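Tallier sim kitchens: README and buying notes

Last edited 25 Sep 2020. Rough, fix as you go.

What's in here
Simulated kitchen episodes, one arm, mugs and glasses mostly. We use it to decide what hardware to order before we order it. 3,000 episodes total, 300 held out for eval. Don't train on those, please.

Why sim first
The budget covers 2 arms. Lead time from Dritmont is long and returns are a pain, so reach and gripper choice get settled in here. Counter layouts vary on purpose. Narrow counters are where most of the arguments about reach come from.

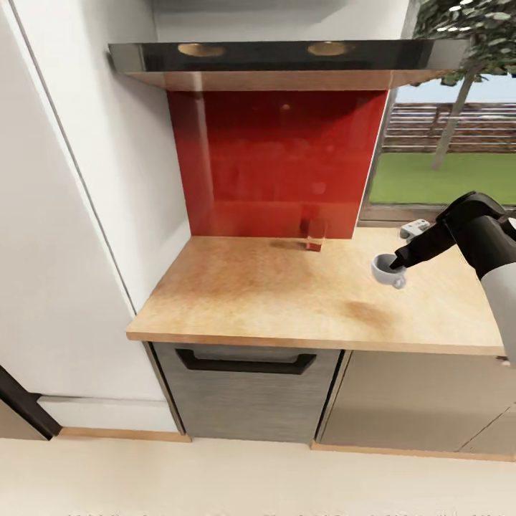

Gripper is the open question. Kindmont quote is cheaper but spare fingers are extra, and we will go thru fingers. Baptista quote has spares in it, no mount plate. Compare the full price incl. plate, cables and shipping, not the first line of the quote.

Still to budget
- mounts, one per arm
- spare fingers
- workstation (the old one can render but its slow)
- real mugs, a box of cheap ones
- e-stop and cabling, forgotten last time

Known gaps
No liquids. Mug weight is a guess. Friction values are defaults, so grasp results from sim are good for ranking grippers and nothing else. Dont quote them in a purchase request as a success rate.

Timing
Quotes run out in March. Need the gripper pick before then, arms can go on the same order.

License
Internal only for now. Ask before you copy it to a vendor.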